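What's in a Gardener's Bag?

Hello again, dirt lovers! Last time I told you all about worms (853 of you did the worm quiz, you legends), and lots of you wrote in asking what tools you need to start your own veggie patch. Good question! I've been gardening since I was shorter than a tomato stake, so let's have a stickybeak at my favourite bits and pieces.

First up, the bag. A garden bag wants to be tough, because it gets dragged through mud and dropped on paths and sat on by the dog. Canvas is great for this. It's a thick, strong cloth woven really tightly, the same sort of stuff people used to make ships' sails from. And look for pockets on the outside! Big tools go in the middle, and the pockets are for seed packets, plant labels and the biscuit you're saving for later.

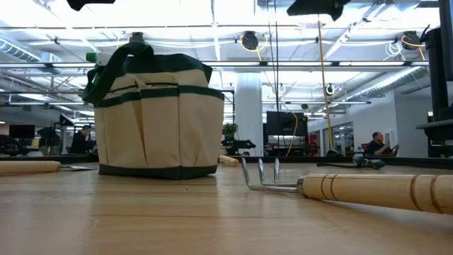 Now for my all-time favourite, the hand cultivator. I called it "the claw" until I was about nine, and I still do when I'm on my own. It has bent metal prongs called tines. You pull it towards you through the top of the soil and it breaks up the hard lumps, so water can trickle down and baby roots can push their way through. It's also brilliant for hooking out little weeds before they turn into big ones. Go gently near your plants, though, as some roots are hiding just under the surface!

A trowel is like a tiny shovel. You use it for digging holes, scooping potting mix and moving seedlings from one spot to another. My neighbour Teemu Harju scratches lines on the blade of his with a nail, so he always knows how deep he's digging. I pinched that idea straight away.

Lots of hand tools have wooden handles. Wood feels nice and warm to hold on a chilly July morning, but it doesn't like being left out in the rain. It can swell up and then crack as it dries, and a cracked handle means splinters. Ouch! 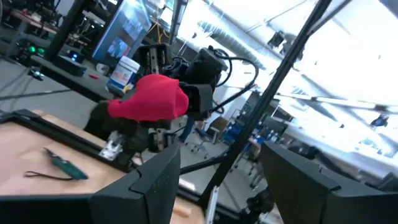
So when you've finished, give everything a proper clean. Knock the dirt off, wipe the metal with a damp rag and then go over it again with a dry one. Water and air together make iron and steel go rusty, and that second wipe gets rid of the water. Mum or Dad can help you rub a little linseed oil into the wooden handles once or twice a year. (Get them to lay the oily rags out flat outside to dry, never scrunched up in a pile, as they can heat up all by themselves and even catch fire!)

One more thing, spray bottles. They're perfect for misting seedlings, which can get knocked flat by a watering can. Write WATER on yours in big letters, and never borrow a bottle from the shed, even if it looks empty.

Next time we're planting peas, so start saving your toilet rolls!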